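Home Projects Archive Finding Aids Contact

Describing the Letters of the Nerkavholm Tenants' League
Student project report

Our group wrote short summaries for the League's office correspondence. The Zacharias collection holds 2000 items, mostly carbon copies, and we were given 400 of them.
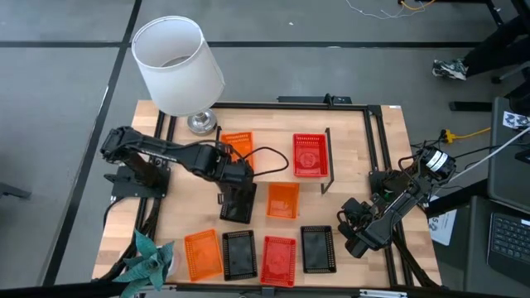
Method

Each letter got a sender, a place and one or two sentences on its content. We kept doubtful readings in brackets. Entries went into Sukico – the department's catalog program – and were checked by a second student.

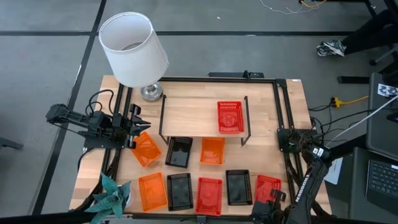

Cleltovach, reading our draft in October, objected that we had summarized the replies more fully than the petitions, and asked for the petitions to be done again. We redid 59 entries.

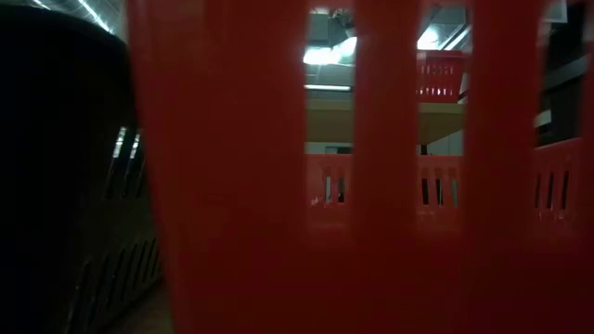

Undated letters were the hardest part. Most could be placed by the rent dispute they mention, but a few could not. Reading those was like looking through the tall openings in the red basket, with wide bars between one view and the next. We listed them at the end as undated.

Contact the department | Copyright Student Projects | Back to top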